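Student team moves dish-clearing project from bench to kitchen

The student manipulation project at the Zwahlen technical college has moved its two-arm robot out of the electronics lab and into a working kitchen, where it is collecting demonstrations for a sink-clearing task. The project is part of the second-year automation course and runs until the end of the semester. First results are to be shown at the department's open lab in October.

Six students are assigned to the project under course instructor Edeltraud Riedl. The task is limited in scope: plates and cutlery are taken out of a sink one at a time and placed in a dish rack on the same counter. Washing is not part of the task, and neither is sorting by type. The team selected it after an earlier bench exercise with plastic blocks gave grasp results that did not carry over to real tableware.

"Blocks have flat sides and a known width," said Tumelo Naidoo, who maintains the control software. "A fork handle lying against steel gives you a few millimeters to work with, and the reflections move when the arm moves."

Both arms are operated by a student during recording. The operator moves a pair of passive leader arms, and the robot reproduces the joint positions. Joint angles, gripper opening and camera streams are written to disk on a common clock. The team calls its recording software Talar. It was written by last year's course and has been revised to drop any episode in which a camera stream falls behind the joint data.

Camera placement took up much of the first month. The original layout used a single fixed view over the counter, and the gripper blocked the object during the last part of each approach. The present layout adds a small camera module on a bracket on the right arm, above the gripper, and keeps a higher view that takes in the sink and both arms. Marlies Danzer designed the bracket and is now on its third version. The first two flexed when the elbow joint stopped quickly, which shifted the image enough to spoil the calibration.

Cutlery is handled with the right arm. The operator closes the gripper on the upper part of the handle and lifts with the tines pointing down, so that the piece clears the plates in the basin. Plates are harder. A plate leaning on the sink wall can be gripped at the rim, but one lying tilted in the basin has to be approached from the raised side, and the wrist is then close to its joint limit.
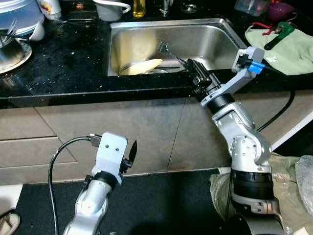 Recording and evaluation

The data set stands at 1,183 episodes. An episode covers one object, from the start of the approach to the release over the rack, and lasts 12 seconds on average. Episodes that end in a drop are kept and labeled separately. Gertraud Fankhauser is responsible for labeling and reviews each day's recordings before they are merged.

A policy trained on the first part of the data has been tested on the bench with a spare sink. The kitchen evaluation will consist of 100 trials with the operator's leader arms disconnected. Dish positions will be drawn from a list prepared by another course group, and the project team will not see the list in advance. A trial counts as passed if the object is in the rack and both arms have returned to the rest position. A second attempt at the same object is allowed, but a third ends the trial.

Cable routing remains open. The camera and gripper leads are run outside the arms, and the team wants more slack at the wrist without leaving a loop that can catch on the counter edge. Danzer is testing a set of clips for this - a decision is due before the evaluation starts.

The gripper fingers are also under review. The black fingers now fitted hold cutlery well, according to Naidoo, but slide on glazed rims when the plate is heavy. A softer pad material has been ordered. If it is adopted, part of the plate data will have to be recorded again.

Project meetings are held on Friday at the automation lab and are open to students from other courses. Students who want to take over the recording software next year should contact Edeltraud Riedl. Experience with Python is required, and some practice in reading motor driver documentation is helpful.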